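Board and blocks, the thread. Posting it in bits because a few of you asked what I've been doing with the back room since the start of May.

**1/** I've been putting together a play table for under-threes. The base is a blue perforated table I already had. It's a good height for sitting at but a terrible surface for small toys. Anything narrow finds a hole and leans.

**2/** So the plan was a board on top. Flat, heavy enough to stay where it's put, pale enough that coloured blocks show up against it. I looked at cork, a tray with a lip, and an offcut of worktop. The cork shed bits. The tray took up too much room for what it gave you.

**3/** Ended up with a maple-coloured board from Rillano, the kitchen place on the ring road. It was sold for rolling out pastry. Made of strips glued side by side, and it covers a good part of the table without hanging over.

**4/** Someone asked if glued strips are a problem. Not so far. I ran a fingernail along every join before buying and couldn't feel a ridge. If you're buying second-hand, check for that, and lay it on the shop counter and press the corners to see if it rocks.

**5/** It needed very little doing to it. Light sand along the edges, wiped down, left overnight, then one thin coat of food-safe oil. I did the underside as well. People skip the underside and then wonder why the board cups.

**6/** Blocks next. These are the shape-sorter sort, plastic, bright colours. They came in a mixed bag from the Torkville toy exchange with no sorter box and no lid. I paid for the bag by weight, which is how they do it there now.

**7/** Everything got washed in a bowl of warm water with washing-up liquid and an old toothbrush for the corners. Stand them on a towel with any openings facing down. Some plastic blocks trap water inside and you don't find out until one gets tipped over a sleeve.

**8/** Then I tried them on the board to see what stood up and what didn't.

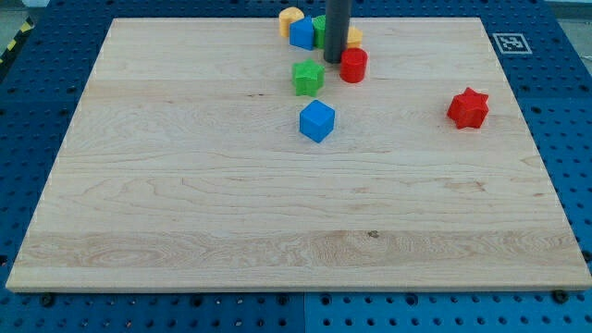
## Second half: how they behave on the wood

**9/** The red cylinder is the best of the lot. Flat top, stands upright, stays there. If you only had one shape to give a small child for stacking I'd pick that one every time.

**10/** The blue one with the angled faces is more trouble. It can sit tilted with a point towards you, and it takes a bit of fiddling to get it to settle on a side. Good for older ones who like turning a thing over to see where it goes.

**11/** Yellow-orange next to pale wood is the weakest match for colour. You can still see it well enough, but from across the room the red and the blue are what your eye goes to. Worth knowing if you're choosing blocks for a child who has trouble picking things out.

**12/** I keep the cluster near the back of the board and leave the front clear. Small children bring things towards themselves, so they need somewhere to bring them to. Start with the blocks at the front and they're on the floor inside a minute.

**13/** Noise. Plastic on bare wood is louder than I expected - not awful, but you'd notice it in a flat. I tried a tea towel under the board and that took the edge off. A rubber mat would be better. Plostent do a thin one on a roll and you cut it to size with scissors.

**14/** The mat also stops the board creeping. The blue table is fairly slick and the holes don't grip anything. Cut the mat a bit smaller than the board all round so it doesn't show and can't be picked at.

**15/** Knots and grain: a couple of replies said to fill the little dark knot near the front. I've left it. It's smooth, nothing catches on it, and filler tends to go a different colour once it's been oiled.

**16/** Storage is a cloth bag on a hook. I had a lidded tub from Cordero but the lid was stiff enough that I was the only one who could open it, so the blocks never got put away. The bag gets used.

**17/** Wipe the board with a damp cloth afterwards and dry it straight away. Don't soak it and don't lean it against a radiator. Fresh oil when it starts to look chalky - I'm guessing twice a year.

**18/** Size, for those who asked: measure your table first and take a hand's width off each side. You want table showing all round so there's somewhere to rest elbows, and so the board can be lifted without trapping fingers.

**19/** Still to do: a set of plain wooden shapes to go with the plastic ones, and a decision about whether to cut my own sorter box. I've got the ply for it. I haven't got a saw I'd trust with a five-sided hole.

**20/** If anyone has cut one by hand, tell me what you used for the inside corners. I'll add the measurements here once I've had a go.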